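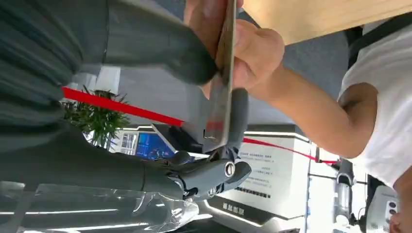 Metal plate, one hand at each end

Thread: Wistgate infield depth, who gets the call-up

Posted 17 January 2022

backstop_93
Pilar Palma should start at second for Wistgate this season. Her on-base numbers at Pisimance were well ahead of anyone else in the reserve grade, and she did it batting seventh with no protection behind her. The incumbent has had 900 innings to show some range to her left and hasn't.

longtoss
Disagree on the method. Reserve grade pitching at Pisimance is mostly fastballs up in the zone. Her walk rate is a function of poor control by the other side. Show me the splits against anyone who can land a breaking ball for a strike.

backstop_93
The splits exist. The sample against Teltitz and Nikzad, who both run proper rotations, is small, but her chase rate hardly moves.

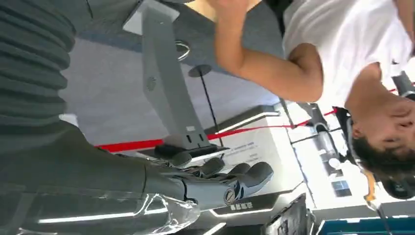 The slugging does drop in those games, I'll give you that. I don't want her for slugging. I want a second baseman who turns the double play and doesn't make outs at the top of the order.

gapshot
What about Kwadwo Zakaria? He has the better arm and can cover short as well. With only 20 on the roster, that flexibility is worth more than a few points of on-base.

longtoss
Zakaria's footwork around the bag is slow. The arm compensates on routine balls and is no help on the pivot. He's a third baseman, and the club should stop moving him about.

gapshot
He played most of last January at short and the error count was fine.

longtoss
Error count tells you what he reached. It says nothing about what went through to left field.

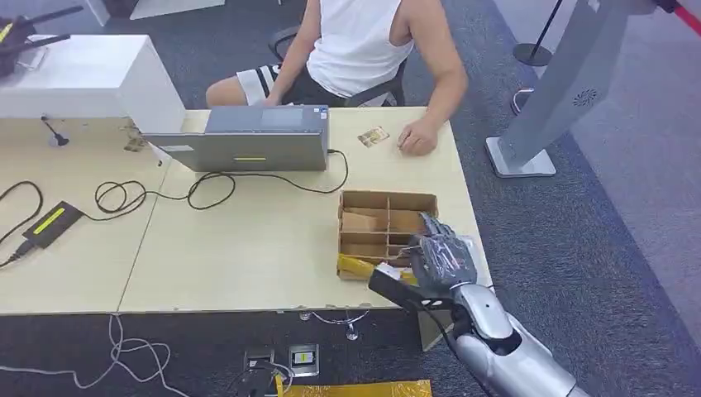
I'd favour leaving the infield as it is until the first bye, then giving Palma a run of starts against left-handers. If the chase rate holds, the job is hers.

backstop_93
A platoon gives her too few plate appearances to learn anything from. You'd need close to 1000 before the batting line settled, and you want to decide on a handful.

longtoss
Chase rate stabilises a lot sooner than batting average. That's why I named it.

gapshot
Still taking Zakaria. Does anyone have the Nikzad scoresheets? I've only got the home games.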